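Serngate Two-Arm Table Cell
Part no. 3036 -- sold by Lestitz

The Serngate cell is a work table with two white arms fixed along the far edge. It is made for kitchen handling tasks, such as stacking bowls or taking toast from a toaster. The cell comes to you assembled, and the customer connects power and network.

Setting up the arms

The right arm stands on a flat metal mounting plate. Tighten the plate bolts in a cross pattern, and check them again after 40 hours of work. When you switch on, wait for the green light on the collar of both bases before you send any motion. Please keep the first motions slow and high above the dishes.
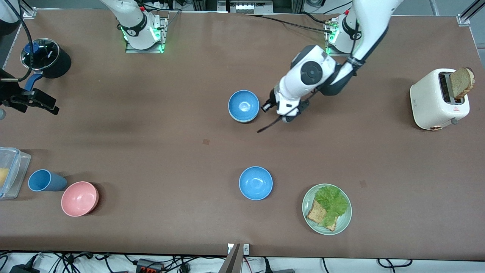

Gripper cable

The thin black cable at the gripper can hang down to the table top when the arm works low over the bowls. Move the arm by hand through its full reach and watch the cable. If it catches on a bowl or a plate, shorten the free part with the 2 clips from the spare bag.

Care of the table

Wipe the brown top with a damp cloth at the end of each shift. Small dark marks do not disturb the work, but crumbs near the mounting plates must be removed. Power strips and adapters are on the floor under the front edge -- do not let water run there.

Service

The joint check is due every 3000 hours. For the wrist module, please do not open the cap yourself. Write to Nokuthula Zwane at the Lestitz service desk and give the serial number of the arm. Spare clips and collars are in stock again from November.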